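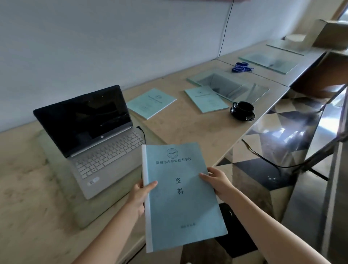

Photo: Stumik / Hamisi Wanyama. Free for editorial use with credit.

FOR IMMEDIATE RELEASE

Stumik opens fall orders for Omix desk robot, publishes full price sheet for records offices

Lease at $2848 a month, site survey $745, first units out in October. Planning workbook free to download, no sign-up.

June 22, 2025 - Stumik today opened the fall order book for Omix, its two-arm desk robot for handling bound paper files. Same day, same page: the whole price sheet. Lease, survey, grippers, training, service, the return fee if you give up on it. Everything a records office needs to put a number in next year's budget and not get a surprise in month four.

Omix is for offices that still run on booklets. Student files, course materials, inspection binders, anything with a cover and a spine that has to be picked up, opened, checked, scanned and put back in order. Right now that is hands and a desk and a laptop. Stumik's customers mostly want to keep the desk.

"People call us and the first question is what does it cost, and for two years our answer was a meeting," said Vija Adomaitis, head of sales at Stumik. "That's a bad answer. A school registrar has a form due Thursday and needs a figure. So now the figure is on the website."

WHAT'S ON THE PRICE SHEET

Omix lease, 36 months: $2848 per month. Covers both arms, the head camera, the controller, the scanning cradle, software updates and one set of soft fingertips.

Site survey: $745, flat. One visit. Credited against the first lease payment if the order goes ahead within the quarter. If the survey says don't buy, you keep the report and we send you the bill for the visit and that's it.

Spare fingertip set: $468. Fingertips are a wear part. Glossy covers are easy on them, rough card stock is not. Budget two sets a year for a busy office, one for a quiet one.

Staff training: included for up to four people, on site, two days. Extra people by quote.

Early return: $3000, any time after month six. Stumik picks up and crates.

Not on the sheet, and buyers should plan for it themselves: furniture, electrical work, network drops, your own scanning archive, any local permit. The survey report covers all of these with a yes, no or ask your building.

MEASURE THE DESK FIRST

The most common reason an order slips is furniture. Omix clamps to a desk that is level, will take the load, and has clear reach on both sides. A lot of desks are long enough but are already holding a laptop, the files, somebody's coffee. Fine for a person, who moves the cup. The robot has to be told about the cup.

"I spend half the survey on the floor looking at cables," said Jabari Shemweta, who runs installation. "Where does the power come from, what's hanging down the wall, what is going to be in the way of the arm or somebodys feet. Then I look at what is on the desk on an ordinary day. Please don't tidy up for me. I want to see it the way it is."

Before booking a survey, Stumik asks for:

- desk length, depth and height, measured, with a note of anything fixed to it
- distance to the nearest wall outlet and what else is plugged in there
- wall type behind the desk
- floor type, and whether chairs roll on it
- three sample booklets, the worst ones you've got

That last one matters more than it sounds. Clean new booklets with a stiff plastic spine strip are easy. Ones where the strip has slid halfway off are not. Covers that stick together in humid weather, not easy either. Send the bad ones. They get mailed back.

Glass or clear acrylic on the work surface should also be listed. Transparent panels and reflective chair legs can confuse depth sensing, and the cure is usually a matte mat or moving the panel. Cheap, but it has to be in the plan.

THE WORKBOOK

The free planning workbook is one spreadsheet with five tabs: volume, desk, people, money, timeline. It was put together by Sharada Varma, who bought equipment for a vocational college before she joined Stumik, and it reads like it.

The volume tab wants to know how many booklets come across the desk in a normal week and in the worst week of the year. Most offices know the second one by heart and have never counted the first. The people tab asks who will load, who will check, who gets called when it stops. If the same name is in all three boxes the sheet turns the row orange.

"A machine doesn't show up as one line in a budget," Varma said. "It's a lease line and a consumables line and somebody's Tuesday afternoon. If you only put in the lease you will be back in front of your finance office asking for more, and they remember that."

The money tab comes pre-filled with today's prices. Change the lease term, number of fingertip sets, number of shifts, and it gives a yearly figure and a figure for the full term. There's a row for the cost of doing nothing too. Overtime in enrollment season, temp staff, outside scanning. Fill it in with your real invoices please, we left it blank on purpose.

WHO SHOULD WAIT

Stumik is asking small offices to run the volume tab before calling. A desk that sees a few dozen files a week will not cover the lease, and sales staff have been told to say so. For those offices there is Mussa, the company's fixed overhead scanning stand, no arms, a person turns the pages. Mussa is sold outright and quoted separately.

Offices planning a move in the next year should also hold off. The lease allows one relocation but the desk survey has to be done over, at the survey price, and calibration takes a day.

Loose paper is out of scope. So are stapled packets. Omix handles bound booklets and slim binders and that's the list for this release.

SERVICE AND PARTS

Service is handled by Bestska, Stumik's maintenance partner, under a contract included in the lease. Phone support on working days, next-working-day visit inside the coverage area, shipped swap parts outside it. Coverage map is on the order page. Check it before you sign, the difference is real if you're a one-unit site.

"Keep a spare fingertip set in the drawer," said Christos Ververidis, service manager at Bestska. "Most of the calls we get are fingertips. You can change them in the time it takes to wait for me on the phone."

Bestska will also take over units at the end of the lease. Customers can return, renew at a reduced rate, or buy at a residual price written into the contract on day one. The residual is in the workbook, money tab, bottom of the sheet. A few early readers missed it so scroll down.

HOW TO ORDER

1. Download the workbook and fill in at least volume and desk.
2. Send it with the booklet samples and desk measurements.
3. Stumik replies with a go, a no, or a survey date.
4. Survey, then written report.
5. Order form, signed by someone who can sign.
6. Delivery slot.

First deliveries are set for October. Slots are given in the order signed forms arrive, not the order of inquiries. Buyers whose fiscal year closes before then can sign now and be invoiced on delivery, or prepay the survey and first month on this year's money. Ask for the split invoice, its a standard option.

Purchase orders accepted. Public institutions that need competing quotes can request a spec sheet written without brand names, for use in a tender. Stumik does not write the tender for you.

DEMO DAYS

Remote demos run on Tuesdays through the summer, 40 minutes, with questions at the end. Send sample booklets ahead and we'll run those in place of ours. In-person demos by appointment at the Stumik workshop, max six people, the room is small.

ABOUT STUMIK

Stumik builds desk-scale robots and scanning stands for offices that handle paper. Products include Omix and Mussa. The company designs, assembles and tests its machines in one building.

ABOUT BESTSKA

Bestska provides installation support, maintenance and end-of-lease handling for automation equipment.

MEDIA CONTACT

Hamisi Wanyama, Communications, Stumik
High-resolution photo, price sheet PDF and the workbook are in the press folder on the Stumik website. Interviews with Vija Adomaitis and Sharada Varma availible on request, mornings are best.

Prices in US dollars, before tax and freight. Prices hold for orders signed by the end of the fall order window.

###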